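From: Rosimeire Portela
To: automation-buyers list
Date: November 2020
Subject: Re: Budget for second picking cell

On Saturday, Leite wrote:
> Do we need to order the second arm together with the first?
> Tumard gives a better price for two, but I have only
> 2000 left in this year's line for grippers and spare parts.

Hello Leite, hello all,

I would not order two together. The discount from Tumard is only for the arm. The gripper, the wrist camera and the cable set are separate lines in the quote, and last time we forgot this.

My proposal is to buy one arm now and move the second one to the next budget. Delivery is 11 weeks, so the order must go out before the middle of December.

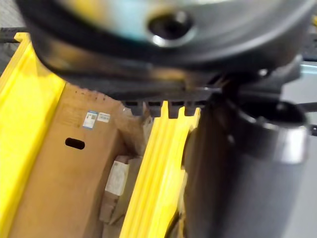
Please also keep money for the slot dividers. Rakari quoted us 16 pieces, but without mounting — we have to ask again. Boxes standing between two rails are the usual work for this cell, so I want the gripper tested with our own cartons before we sign anything.

Jenel has the old price list. Can you send it to me, with the service contract?

Best regards,
Rosimeire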